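4. Preparing a bimanual evaluation run

This section covers setting up the two-arm cell for the ring transfer evaluation described in the Vinden method. It assumes that the arms are bolted down, that the controller software is installed (section 2), and that both arms have passed the joint check in section 3. If you only want to replay recorded episodes without moving the arms, skip to section 6.

The evaluation compares policies trained with and without the Obradović consistency term. The result depends on small differences in success rate, so the cell has to be set up the same way every time. Most of the runs we have had to throw out were lost to a moved object or a camera that had been bumped. Very few were lost to software faults.

4.1 Before you start

You need:
- the cell, with the fabric cover fitted
- the board, the ring and the two small blocks
- the background objects for the layout you are testing
- the run sheet for the layout
- a workstation with the Stondotari package installed

Caution: Keep the emergency stop within reach whenever the arms are powered. Do not put your hands inside the enclosure while the status line reads ACTIVE. Both arms can start moving without a warning tone.

4.2 Checking the enclosure

1. Close the fabric on all sides that the layout lists as closed. Light coming through a gap changes the exposure, and the policy was trained without it.

2. Look along the wires that cross over the table. They should be taut. If one sags, tighten it at the corner before you go on.

3. Turn off the room lights over the cell and turn on the cell light. Wait until the exposure reading in the camera panel stops changing, then lock it.

4. Open the overlay view and compare the live picture with the reference picture. The corner fittings of the frame should line up. If they do not, the camera has moved. Run the camera calibration in section 3.4 again. Do not correct for the shift by moving the objects.

Note: Clean the mat with a dry cloth only. Wet cleaning leaves streaks that show up under the cell light.

4.3 Placing the objects

The task objects are the board, the ring and the blocks. Everything else on the table is background. The background objects are never touched in a successful episode, but they are part of the test: they give the policy other colors and shapes to deal with while it works on the ring.

5. Power on both arms and send them to the rest pose:

stondotari home --arms both

Wait for the status line to read IDLE before reaching into the cell.

6. Place the board near the center of the table with its edges square to the table edges.

7. Place one small block on each side of the board, toward the front. For layout B the pale pink block goes on the left and the orange block on the right. Stand back and check that neither block touches the board.

8. Place the background objects in a row behind the board. For layout B the order from left to right is the light blue bowl, the wooden box with the slot facing forward, the red cup with the two utensils in it, and the pink tray. Set the tray at an angle. The utensils may lean either way.

9. Place the ring flat on the board, slightly left of center. Take your hands out of the cell.

10. Send the arms to the start pose:

stondotari ready --layout B

The grippers come in from opposite sides and stop over the board. Compare the cell with the picture before you continue. Check the order of the row first, then the ring, then the grippers.

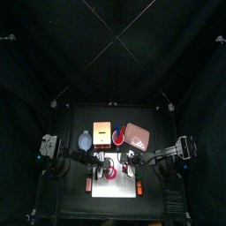

11. If a gripper is too close to the red cup, stop and send the arms home. Move the cup straight back by a small amount and repeat step 10. Write the change on the run sheet.

12. Check the cables at both wrists. They should have enough slack for the wrist to turn fully, but they must not hang low enough to drag over the board. Pulled cables cause a torque fault partway through the episode, and the log does not tell you which cable it was.

4.4 Running the episodes

13. Load the first policy. The two policies are stored under neutral names so that the person scoring does not know which one is running. Do not rename them.

14. Start the run:

stondotari eval --layout B --episodes 7

The software pauses after each episode and asks for a score. Reset the ring and both blocks by hand during the pause, following steps 7 and 9. Confirm that the status line reads IDLE first.

15. Score each episode as success, partial or fail. Use these rules:

Success: the ring has been passed from one gripper to the other and put back on the board, and both grippers have let go.
Partial: the ring was passed but ended up off the board, or was still held when time ran out.
Fail: anything else, including any contact that moves a background object.

16. When all seven episodes are scored, load the second policy and repeat from step 14. Do not change the layout or the light between the two policies.

Note: An episode ends by itself after 2,000 control steps. If both grippers have let go of the ring before that, you can end it early with the E key. The early end is recorded and does not affect the score.

4.5 Reading the result

The summary file lists the score for each episode and the mean handover time. In our own runs at Flisunholm, the policy trained with the consistency term dropped the ring less often during the handover, and almost all of its remaining failures came from a poor first grasp. The term compares the predicted motions of the two arms during training, so it has little effect before both arms are involved. Expect the same pattern. If most of your failures are at the first grasp for both policies, check the ring position and the gripper zero before drawing anything from the scores.

Seven episodes per policy are enough to catch a setup fault. They are too few for a comparison you would report. For that, run every layout and combine the summary files as described in section 5.

4.6 Common problems

The gripper closes beside the ring.
Camera shift in most cases. Repeat step 4.

One arm waits and never moves in.
The arms have lost time sync. Restart the controller service on the workstation and repeat step 10.

Torque fault at a wrist.
Check the cables as in step 12. Clear the fault with stondotari clear and discard the episode.

Exposure drifts during a run.
The exposure was not locked, or a side of the cover is open. Discard the run and start again from step 3.

Questions about the scoring rules go to Aidan Scanlon. Send the run sheet and the summary file together.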